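招人啦:来和我一起收拾外带咖啡台(纸杯、杯盖、吸管、牛皮纸袋,都归你管)

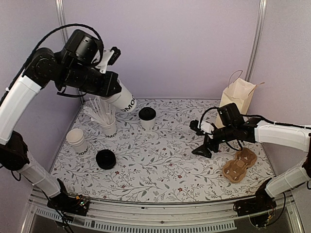 本页最近一次修改:七月,下午(补充了试工安排和几个常见疑问)
阅读时间:约 14 分钟

先说我是谁吧。我在 Govau 管外带台,从开店那会儿就在管,管到现在还没管烦。Govau 是一家小咖啡店,堂食的座位少得可怜,客人十有八九是拎着走的,所以我们店里最忙的地方除了咖啡机,就是旁边那张铺着藤蔓花桌布的小台子。杯子、盖子、吸管、袋子,一样一样从这张台子上过,再到客人手里。

现在我想找 3 个人来一起做这件事。对,就是专门做外带台,不用会拉花,不用背豆子的产地,也不用站收银。你要是那种看见一摞杯子歪了就忍不住伸手扶一下的人,请一定往下看!

我写东西啰嗦,朋友们都知道,招聘启事也照样啰嗦。着急的朋友可以直接跳到后面看时间和报酬,不着急的就陪我慢慢聊。

【这份活儿到底是干什么】

说白了就是让外带台一直处在"伸手就能拿到"的状态。早上开门前把台子摆好,白天不停地补,晚上收干净。听起来简单吧?我第一天也觉得简单,结果早高峰刚开始我就在找杯盖,找了半天,盖子躺在桌布上,就在我手边。

具体来讲,早班的人进门先铺桌布。我们的桌布是白底的,上面有灰绿色的藤叶和很小很小的红花,我特别喜欢,换了好几家店才挑到的。铺的时候要抹平,尤其是放杯子的那一片,底下有褶子,高一点的杯子就站不稳,里面要是装满了热饮,那就很刺激了。

然后是摆杯子。纸杯一个套一个叠好,杯口朝上,放在台面左边。叠多高没有死规定,我个人喜欢叠矮一点,勤补几次,叠得太高的话拿最上面那个的时候整摞都跟着晃。杯身上印着黑色字母,有的同事喜欢把字都转到朝外的一面,看着是舒服,但忙起来真的不强求,千万别为了转杯子让客人等着。

吸管我们是插在纸杯里的,没有专门的吸管筒。以前买过一个铁的,很沉,洗起来费劲,后来发现拿个纸杯装刚刚好,脏了就换。透明的和白的混着插,一大把散开来像朵花似的。要注意的是别插太满,塞得太紧客人抽一根带出来三根,掉桌上的那几根就只能扔了,心疼。

杯盖是黑色塑料的,带小饮口那种。扣盖子是这份工作里最需要手感的事,我可以讲很久:先对准一侧压下去,再沿着边缘转一圈按过去,听到或者感觉到"咔"的那一下才算扣牢。扣完用手指轻轻提一下盖沿,提不动,好,可以给客人了。新来的人我都会让他先扣一堆空杯子练手,练到闭着眼睛也能扣好为止(夸张了,睁着眼睛就行)。

最后是袋子。我们用浅色的牛皮纸袋,提手是拧成绳的那种纸提手。撑袋子有个小窍门:先把底部的折角推平,再把袋口往外翻一点点,这样立得住,放杯子的时候也不会蹭到边。两杯以上要垫杯托,单杯的话问一句客人要不要袋子,很多人其实不想要,手一握就走了。

【Ziltham 是怎么回事】

有的朋友可能是从 Ziltham 市集那边看到我们的。Ziltham 是我们每个月都会去摆的一个市集,露天的,人多,风也大。去市集那几天,外带台会原样搬过去一份:同样的桌布,同样的纸杯和袋子,只是装在箱子里,到了再一样样拿出来。

所以这次招的人里面,我希望至少有一位愿意跟着去市集。装箱是门学问,我自己摔过跟头才摸出来的:杯子一定要横着一摞一摞放,外面套原来的塑料套,不要拆;盖子单独一盒,千万别和杯子混装,盖子边缘一压就变形,变形了就扣不上;袋子平放在最上面;吸管连着包装走,到了现场再拆。有一回我图快,把没拆封的糖浆压在盖子上面,到了地方一打开,那一整盒盖子基本报废,只好一路小跑去隔壁摊位借。谢谢隔壁卖豆花的摊主,虽然他家的盖子比我们的杯口大一圈,最后一个也没用上。

喜欢热闹的人会很喜欢市集。不喜欢的也没关系,店里这边永远需要人,你提前说一声就好,我不会硬拉你去。

【我在找什么样的人】

经验真的不要求。之前合作得最好的一位同事,来之前是在图书馆整理书架的,她摆杯子的那个整齐劲儿,我到现在都学不会。还有一位做过花艺,包东西的手特别轻。

我比较在意的是下面这些,写得有点乱,你将就看:

手要干净,指甲剪短,上班时不戴戒指和手链。我们的东西都是直接入口的,杯口和吸管的上半截绝对不能碰,拿杯子只拿下半部分。这一条没有商量余地,忙得再厉害也一样。

能站。一个班 5 小时,中间有休息,但大部分时间是站着的,来回走动的范围又不大,有人会觉得腿酸。请穿软底鞋。

眼里有活。这句话好像每个老板都爱说,我解释一下我的意思:杯子快见底了你会去拿,桌布上洒了水你会擦,吸管歪出来了你会拨一下。不用我喊。当然了,看不到的时候我会提醒你,也不会凶你,我自己也常常看不到。

愿意和客人说话,一两句就够。"要不要袋子""小心烫""吸管在这边",能自然地说出来就好。内向的朋友别怕,我们有位同事面试时全程盯着自己的鞋,现在老客人进门都先跟他打招呼。

年满十八岁,办好健康证。还没有证也可以先来聊,确定要来再去办,办证的费用店里出。

语言方面,普通话能沟通就行,会一点本地话更好,附近的老人家多,他们点单时说得快,我有时候也要听两遍。

【班次和时间】

早班从早上七点开始,要来得了这么早才选它哦。早班的好处是下午全是你自己的,而且能喝到当天第一壶。晚班到晚上八点收尾,主要是补货、擦台、把剩下的杯盖和袋子数好收好,桌布拿去洗。中间还有一个班,正好卡在午饭后那一波,节奏最密,时间过得也最快。

每周至少能来 3 个班,这个麻烦大家认真考虑一下,太少了手感会生,我排班也很难排。学生朋友考试周可以请假,提前跟我讲,我会去找人顶,或者我自己上,我反正每天都在。

临时换班没问题,自己找好人,在群里说一声就行。不要到点了才发消息说来不了,这种事发生过,那天早上我一个人又做咖啡又扣盖子,扣到后来两个大拇指都是木的。

【报酬和其他】

每小时 48 元,试工也按这个算,当天结清。正式上班后按月发,遇到法定假日按规定翻倍。市集那几天另外有交通和餐补,回来得晚的话我会叫车送你们到家。

上班期间咖啡和茶随便喝,请用自己的杯子。店里有一排挂钩给大家挂自己的杯子,我的是那个缺了一小块的蓝色搪瓷杯,请不要拿错,也请不要帮我换新的,我用它很多年了。

当天没卖完的面包可以带走。面包是从 Zeleke 烘焙那边送来的,他们家的核桃包特别抢手,常常轮不到我们员工,剩下来的多半是葡萄干的。爱吃葡萄干的人在我们这儿会过得很幸福。

员工买豆子有折扣,给家里人买也算。

【试工怎么安排】

聊过之后觉得合适,就约一次试工,两小时左右,我会全程在旁边。一般是这么个过程:先洗手换围裙,认一认东西放哪儿,接着摆一遍台子,练一会儿扣盖子和撑袋子,等客人少的时候实际递几单。你可以随时停下来问我,问多少遍都行。

试工那天请不要紧张!我看的是你拿东西的习惯,还有你弄乱了之后会不会顺手理回去。快慢不重要,速度这东西做几天自然就上来了。我宁可你慢慢把盖子扣牢,也不想客人走到路口洒自己一身。

试完我会当天告诉你结果。不合适我也会直接说,顺便请你喝一杯,不会拖着不回消息,我以前找工作的时候最受不了那种石沉大海的等待。

【大家常来问的几件事】

有人问做外带台以后能不能转去学做咖啡。可以,想学就跟我说,一般在外带台做满三个月之后,我们会排空闲时段让你上机器练。不想学也完全没关系,有同事一直待在外带台,做得很开心,她说自己闻咖啡味就够了,喝了会心慌。

有人问用这么多一次性杯子,心里会不会过意不去。会的,我也想过很久。现在的做法是自带杯减三块钱,袋子和吸管客人不主动要就先问一声。你要是有更好的主意,来了以后请多讲,我很愿意试。之前有人提议在店里放一排可以借走的杯子,我们正在和 Prorkau 谈,他们那边是做杯子回收清洗的,谈得还比较慢,有进展我再告诉大家。

有人问可不可以和朋友一起来应聘。可以呀,但不保证排在同一个班。排在一起的两个人聊得太起劲,杯子就忘了补,这是我从亲身经历里得出来的,那两个人里有一个就是我。

有人问左撇子行不行。行,非常行,台子靠墙那边有一个位置右手怎么都别扭,我们一直在盼一个左撇子。

有人问要不要会用收银系统。不用,点单和收钱有别的同事负责,单子会打印出来贴在杯子旁边,你照着单子做就可以。字比较小,近视的朋友请戴眼镜。

还有人问围裙是什么颜色的……深绿色。有两个口袋,右边那个比较深,放笔会掉到底。

【怎么报名】

最简单的办法是直接来店里,下午三点以后客人少,我一般都在,说"我来问外带台的事"就行。不方便过来的话,就在这个页面下面留言,或者给店里的公众号发消息,写上怎么称呼你、哪几个时间段能来、大概能做多久,再随便写一两句你平时喜欢收拾什么东西。最后这条不是走形式,我真的很爱看!上次有人写她喜欢按颜色排调料罐,还有人写他每次出门旅行前要把行李箱装三遍,我看得津津有味。

简历有就带,没有也没关系,不用特意去做一份。照片不用发。

招满为止,招满了我会把标题改掉。要是你看到的时候标题还写着"招人啦",那就是还在招,放心来问。如果只能做暑假这一段也可以讲,我手上有一两个短期的班能匀出来,不过会优先给能长期做的朋友。

对了,来的时候从侧门进,正门那边台阶在修,要绕一下。看到窗台上那盆薄荷就对了。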